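Ostthorpe Police Reports: Reader Questions
Crime & Courts | Updated December 18, 2025

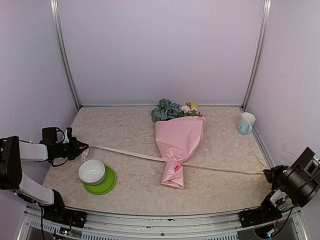

Why don't you print every arrest?
The Ostthorpe police log gives us a name, a charge and very little else. An arrest is one officer's claim, and we have seen plenty of those fall apart before trial. Flowers in pink wrapping paper get left at a crash site long before anyone has established who was driving, and readers want a name by then. We wait for the charging papers.

The chief said crime is down. Is it?
Maybe. He compared August with the August before, which had the street fair in it. We asked for all 403 incident reports and got 25.

Can I have my name taken off an old story?
Write to Quyên Trình on the courts desk. Send the dismissal order. A letter from your lawyer saying you're a good person won't do it.

Do you pay for tips?
No. Be wary of anyone who says we do.

Who decides what runs?
Eetu Kinnunen, most nights. Complaints go to him too, and yes, we've heard what people think of that.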